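4. Oiling and caring for the table top

This section is for table tops of solid wood or veneer treated with Clendora hard oil. If your table is lacquered, please go to section 5, as oil will not enter lacquer and stays sticky on it.

You will need:
Clendora hard oil, one tin of 400 ml
Sanding paper, fine
Three cotton cloths without fluff
Gloves
A metal bucket with a lid

CAUTION: Cloths with oil on them can catch fire by themselves. Put them in water in the metal bucket directly after use. Do not leave them folded in a bin.

4.1 First oiling

1. Remove all objects from the table and let the room come to normal temperature. Below 15 degrees the oil dries very slowly.
2. Sand the top lightly. Always follow the direction of the grain.
3. Take away the dust with a vacuum cleaner, then with a dry cloth.
4. Stir the oil for two minutes. Do not shake the tin.
5. Put a thin layer on the wood with the second cloth. Start at the far edge and work towards yourself.
6. Wait 20 minutes. Wipe off all oil which the wood has not taken.
7. Leave the table for one night and repeat steps 5 and 6.

Note: The colour of wood is never the same over the whole top. Redder or paler areas, and dark curved lines in the grain, are natural. They are not a reason for complaint.

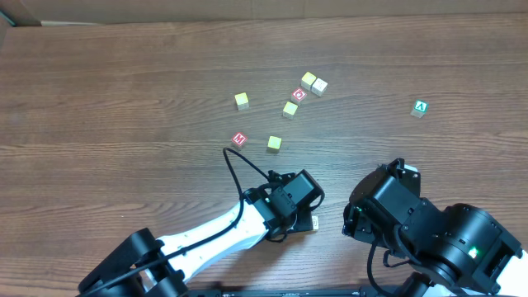 Fig. 7. Brown wooden top with horizontal grain. The tint is more reddish towards the lower left.

4.2 Daily care

Wipe the top with a damp cloth and dry it after. Do not use cleaner with ammonia. Water rings can be removed in most cases with a little oil and the fine sanding paper, but please try first on the underside.

Oil the top again once a year. A table near a south window needs it twice, and July is a good month for the second time, as the windows can stay open.

4.3 Ordering more oil

Ask your Grultero dealer for article 2,451 (tin) or article 645 (set with cloths). The older article 338 is for outdoor furniture and must not be used on a dining table.

Text of this section last changed: 17 March 2019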